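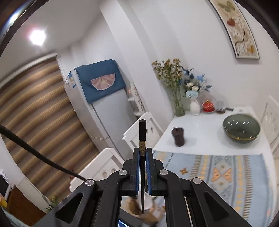
The Dining Corner at Bralidley: A Small Gallery

Our rental apartment in Irnville has a dining corner that does a lot of work. It is where we eat, where the mail gets opened, and where most of the table things live when they are not in use. We repainted the walls and ceiling white two years ago and left the color to the fabric and the dishes. This page was last updated 9/27/22.

The refrigerator

The refrigerator did not fit in the kitchen, so it stands at the back of the dining corner. The blue cover on top keeps the dust off and has a pink fan shape sewn on. It came from Subramaniam, a fabric stall at the September market, and cost less than the bus fare to get there and back. It goes in the wash with the dish towels and dries overnight.

The white rack next to the refrigerator holds small things. We tried a closed cabinet there first, but the door hit a chair every time it was opened.

The window

The blind is a roller type with tan and brown stripes. We keep it down on bright afternoons. It was cut to size at the store, and the only trouble we have had with it was a loose bracket on one side, which took a longer screw to fix.

The tablecloth

The tablecloth is light blue with a woven pattern, and most of the other colors in the corner were picked to go with it. We bought it from Cosico, and it was nearly 165 in local money, the most we have paid for a cloth. It has been through the machine many times on cold. We iron it on the back side while it is still a little damp.
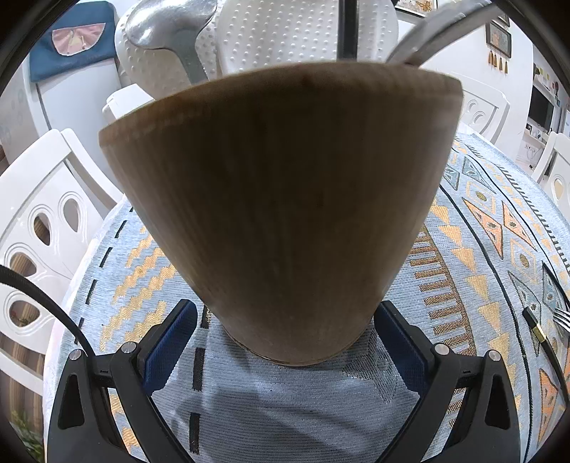

A cloth with this much pattern hides crumbs well, but it needs to be shaken out after every meal or they work into the weave. We do that on the balcony. If there is a spill, we blot it with a plain white towel and leave it alone until wash day.

The chairs

The chairs were a set of 8 from a cafe that was closing. We kept the ones we had room for and gave the others to relatives. They are light enough to carry with one hand and they do not mark the floor.

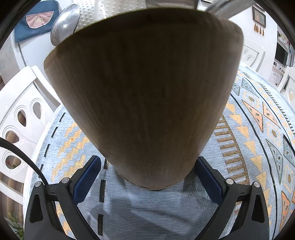 Cleaning the chairs takes 10 minutes if it is done every week and much longer if it is not. We use warm water, a drop of dish soap and a soft cloth. The teardrop cutouts in the backrest are the slow part, as dust settles along the lower edge of each one and a cloth has to be folded to get in. An old toothbrush works too. After that we shake out the striped brown and beige rug and put it back once the floor is dry.

Next to be added to this page: the hallway shelf and the balcony plants.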